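What the Folding Line Changes at Gristby

2 min read

In March, the garment processing department at Gristby began moving part of its folding work to automated stations supplied by Pelanmont. I have supervised the department for 16 years, and I have been asked by several colleagues at other sites to set down what this has meant for our staff.

Before the change, a full shift handled nearly 300 pairs of jeans by hand. Each pair was laid out on a felt-covered table, smoothed, folded and passed to packing. The work is repetitive and hard on the wrists and shoulders. It also depends on judgment, particularly at the waistband, where heavy denim tends to bunch and turn in on itself.

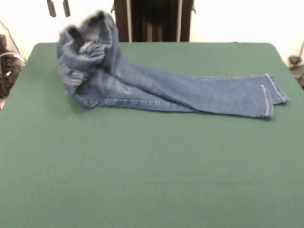

Denim remains the most difficult category. Shirts and towels were assigned to the stations first, and jeans were added only after Marina Triantafyllou, our lead folder, had reviewed the folding sequence with the supplier. Her main correction was that the legs should be aligned before the waist is handled. This was adopted for all denim.

No positions have been removed. Of the 15 employees on the line, two now monitor the stations and the remainder have moved to inspection, repair and packing. Pantelis Sotiropoulos, who represents the line staff, has raised a fair concern about pay grades, as monitoring duties do not appear in the existing job descriptions. Management has agreed to revise them.

Some employees miss the steady pace of the old tables, and two have asked to return to hand folding for part of the week. Both requests were granted. The next review will take place on a Tuesday, after the morning shift.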